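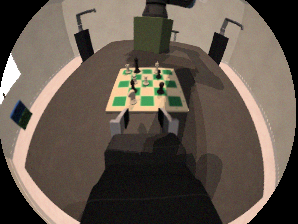
Mamta Bhardwaj wanted to know, before the lecture had properly started, why a team that wins by one goal gets the same points as a team that wins by nine, and whether anyone had ever thought that was a good idea. Plenty of people have. Most of them run leagues.

Sport and Numbers, Week 6
League tables, ratings and other ways to start an argument

Reading for this week: the Skonside packet, first half. The second half is on penalty shootouts and will ruin your mood.

1. What a table is for

A league table is a way of turning a season into a list. It throws away nearly everything: who was injured, who played in the mud, who scored from a corner that should have been a goal kick. It keeps wins, draws and losses, plus a tiebreaker that fans discover in the final week and denounce as a scandal.

Mamta's question is about margin. If you count margin, strong teams have a reason to keep hammering weak ones after the game is settled. If you ignore it, you lose real information about who is good. Leagues usually ignore it and then let it back in through goal difference, which is a bit like banning dessert and leaving the cake on the counter.

2. Two points or three

Under the old system a win was worth 2 points and a draw was worth one. A drawn game and a decided game both handed out the same total. Raise the win to three and the draw becomes the poor option, at least for two evenly matched sides.

The theory says teams should attack more. The trouble is that a team already in front now has more to protect, so it may defend more. Which effect is bigger depends on when the first goal comes, and coaches have never been shy about sitting on a lead.

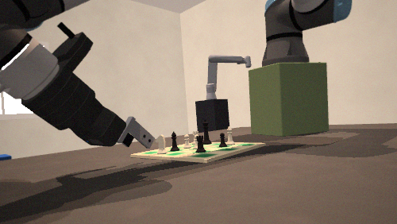

Work through the Dirkari League table in the packet under both systems. The champion stays the same. The team in fourth does not, and you should be able to say why from the draws column alone, without redoing all the arithmetic. (You may redo all the arithmetic. I did, on a train.)

3. Ratings

A rating differs from a table in one important way: it cares who you beat. The kind we use in this course takes the expected result, compares it with the actual result, and moves both teams by some share of the difference. Beat a side you were supposed to beat and you gain almost nothing. Lose to them and you drop like a piano.

Suppose Brindska is rated 2000 and Joshi Athletic is rated well below. Brindska wins. The rating barely moves, the Brindska fans complain that the system hates them, and the system is working as designed.

Things to watch for:
Starting values. A new team has to begin somewhere, and the first few games mostly correct that guess.
Step size. Large steps chase form. Small steps ignore it until the season is over.
Home advantage. Leave it out and every team looks like a genius at home and a fraud on the road.

4. How many games are enough?

More than they play. The packet has 412 matches in the short file and 710 in the long one. Fit the ratings on each and compare the top five. If your order changes, do not panic and do not pick the one that has your team in it. Dinesh Prajapati did this last year and defended it for most of a seminar, with charts. 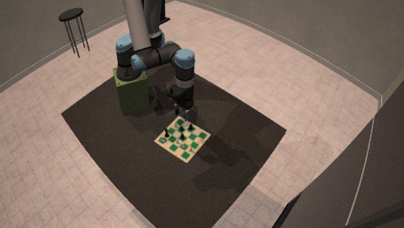
A gap between two teams means little until you know how much it would wobble if the season were played again. We can't replay the season, so we resample the matches we have and look at the spread. When the spreads overlap heavily, the polite statement is that the data can't separate the teams. Try saying that in a bar.

5. For Thursday

Do problems 1, 3 and 4. Problem 2 has a typo in it and I am fond of it, but skip it.

For problem 3, state your step size before you run anything. Write it down in ink. Changing it afterward is allowed if you say so and give both sets of results.

Bring the Dirkari table on paper. The room's outlets are along the back wall, and so, every week, is the entire class.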